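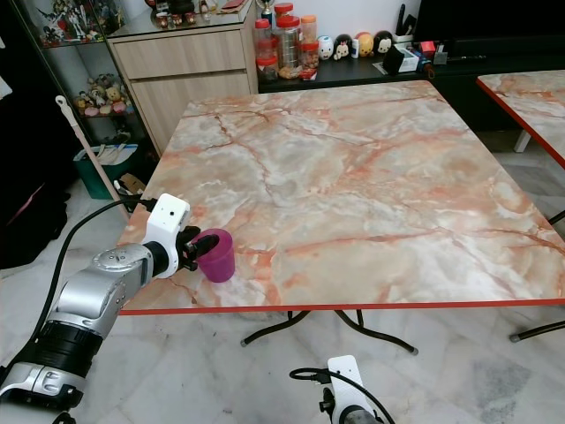 # Re: Imance two-arm kit, is the Dutora gripper worth the extra?

Hello all,

I promised on Monday to write more when I had spent real time with the kit, so I start with the question that Sirkka put to the list:

> We are looking at the Imance kit for our evening course at Keltholm. The seller offers two packages, the plain one and the one with the Dutora grippers. Does somebody here use the second package for ordinary household things, cups and dishes? I don't need high precision. I need that the students can finish a task in one lesson and that I don't spend the lesson on calibration.
>
> Sirkka Harju

I have the second package, both arms, on loan for 26 days. My answer is yes for cups, and not yet for flat things.

## Cups

A light plastic cup is the easiest object for these grippers. The two black fingers are narrow, so you can bring one inside the rim and leave the other outside. I ran 98 cup picks with the factory settings and 11 of them failed. Almost all the failures were in the first evening, when I closed the fingers too fast and the cup turned away. After I lowered the closing speed in the menu I had much less trouble.

## Setup

The manual says 25 minutes for the first calibration of both arms. I needed more than one hour, but I must say that I read the manual badly and did the left arm two times. The second day it went as promised. Please check the cable at the gripper before you start. It makes a big loop, and if you leave it too short, it pulls on the housing when the wrist turns. The printed manual has only one line for this, on the last page.

Now I am working on table setting, with the cup next to a steel plate and bowl, then a spoon and a fork. I use folding tables and the height is fine for the arms. The shiny steel is harder for my software than the plastic, and the fork is the worst. The fingers close well on the handle if it is lifted a little, but when it lies flat they often slide over it. I have asked Dutora for the softer finger pads and I wait for the answer.

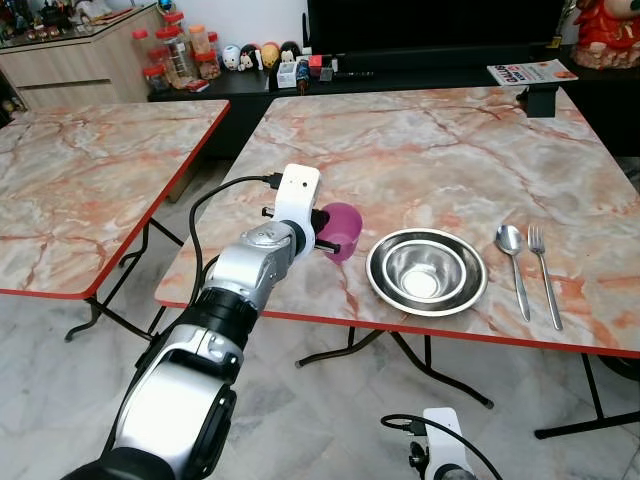

Humaira Shaikh wrote to me off the list that she had the same problem with spoons, and she allowed me to repeat it here. In her tests the pads helped with spoons and made no difference with forks. She also thinks that the plain package is enough for a beginner course, if the students work only with cups and boxes, and that Sirkka should put the saved money in a spare gripper cable.

I agree with her about the cable. About the plain package I am not sure — its fingers are wider, and I believe they would push a small cup away before they hold it. If somebody has both, please compare them and write to the list.

One more point for Sirkka. The kit came with Carrier in two boxes, and the larger one is too heavy for one person on stairs. Ask for delivery to the room.

I will write again in May about the pads.

With kind greetings to everybody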